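# The Long Room at Kiltgate

There is a particular kind of room that people fall for before they can say why, and the long room at Kiltgate is one of them. You come up the back stairs, which are steep and smell of floor polish, and then the ceiling opens out above you, white from end to end, with its beams and ribbed panels, and you find yourself slowing down just to look up.

Hubert Zalewska slowed down too, the first time, and he had a box under each arm. That was in February, when the shared workshop he runs with Zdzisław Chmielewska was moving out of its old quarters on Mazurek Street, and most of what they owned was still sitting in a van with a bad clutch. "I thought, well, we'll never fill this," he told me, laughing, over a mug of very strong tea. They filled it in 10 days.

What I like best is how little they did to it (and I have seen plenty of old workrooms improved until there was nothing left to love). The brick was left as brick. The plain wall was painted white, and then, after a long discussion about cream, painted white again. The tube lights stayed as well, though Zdzisław had his heart set on pendant lamps and still keeps the Wuvden catalog in his desk drawer with the page folded over.
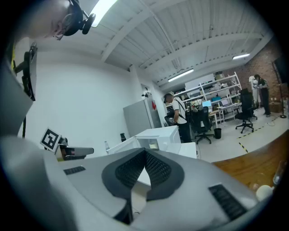

*Up at Kiltgate, with the tall gray cabinet against the white wall and the tube lights overhead.*

The tall cabinet was the first real piece of furniture to go in, and I gather it took four people and some language. It came secondhand from a school sale, and Zdzisław will tell you, at length and with enormous affection, how the doors had to be rehung before they would close. Shelving followed, then the worktables, and then all the small everyday things that drift into a working room and make themselves at home, the water bottles and the white boxes that everyone means to put away after lunch.

They spent $3000 on the whole move, van included, and more than half of that went on the floor. Members now number 59, and on a busy afternoon the place has a low, contented hum to it, people bent over whatever they're making or fixing, somebody asking where the good scissors went.

I stayed far longer than I'd planned. Hubert wanted me to see the shelves he had built himself, and then Zdzisław wanted me to see the one that leans, and by then the kettle was on again and a second packet of cookies had been opened.

The workshop is open to visitors on Thursday afternoons. Use the back stairs and mind the third step.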